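Memano two-arm kit: review after five weeks
Posted 2023-01-31

We bought the Memano kit to do kitchen tasks in our test room: doors, drawers, cups, the usual. It was up against a quote from Cullus that came in lower but covered one arm only. If you are working on a budget for something similar, the list price is the part to worry about least.

The kit comes with two arms, two multi-fingered hands and the controller. It does not come with a stand, spare fingertips or long enough cables. We got the stand from Pfister, and that plus the cables added about 7 percent to the order. Shipping took most of January to sort out, so leave room for that too.

Setup was fair. The manual is 50 pages and the wiring section is good. The calibration section is poor, and we wrote our own notes in the end.

The arms are steady and reach across a standard counter without trouble. The hands are the best part of the kit — strong enough for appliance doors and easy to clean. Noise is acceptable. The software crashed on us twice in the first week and has been fine after the update.

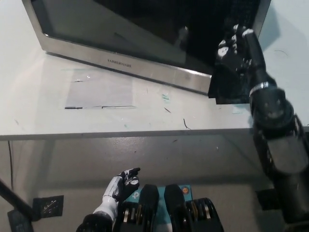 One hand at the upper right corner of the Farberware microwave, the other below the counter edge.

Plan for a scuffed work surface and buy cheap appliances to practice on. I would also put money aside for a second set of fingertips in the first year. Support answers email within a day.

Rating: 4 out of 5. The missing stand costs it a point.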